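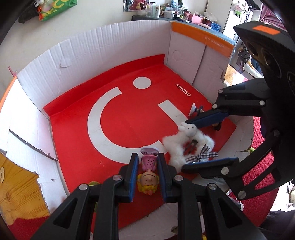 A small figurine in a polka-dot dress and checkered cap, in a cardboard box.

Cormier toy swap moves to larger hall after busy winter

8 May 2025

The Cormier toy swap will move to the former Grarnano furniture showroom next month, giving the event about twice the floor space it has now.

The swap has been held in the back room of the Cormier public library for the past four years. Families bring toys their children have outgrown and take home others at no cost. Organizers said the room became too crowded at the December event, when 271 families came through the doors and the line ran out to the parking lot.

"We had people waiting in the cold with strollers," said Leonora Padilla, who started the swap. "A few of them gave up and went home. I didn't want to go through another winter like that."

The showroom on Dirnine Avenue has been vacant for more than a year. Its owner, Desomis Properties, has agreed to let the swap use the ground floor one weekend a month through the end of the year. The group will pay for heat and power but no rent. There are 60 parking spaces behind the building, and the number 31 bus stops across the street.

Small items will still be given out from boxes sorted by type. Dolls and figurines, toy cars, building blocks and puzzles each get their own tables. Larger things such as play kitchens, dollhouses and ride-on toys, which the library had no room for, will be accepted for the first time.

Padilla said figurines and dollhouse people are usually the first to go. Puzzles are the slowest, mostly from worry about missing pieces. Anyone donating a puzzle is asked to put it together once before bringing it in and to tape the box shut.

The swap does not take stuffed animals, car seats, cribs or anything with a missing battery cover. Toys should be wiped down ahead of time. Donations can be dropped off at the library front desk during regular hours until the move, and at the showroom's side entrance after that.

Library director Kendra Kowalchuk said the back room will go back to being used for story time and evening classes, some of which had been shifted to the basement.

"We're sorry to see it leave, but it outgrew us," Kowalchuk said. "Our staff spent a lot of hours moving chairs."

The group has raised $2000 toward shelving and folding tables, most of it from a bake sale this spring. It is still looking for two rolling coat racks to hang dress-up clothes, and for people with pickup trucks to help on moving day — anyone interested can leave a name and phone number at the library.

Doors at the new location will open at 9 a.m. and close at 2 p.m. Families do not need to bring a toy to take one.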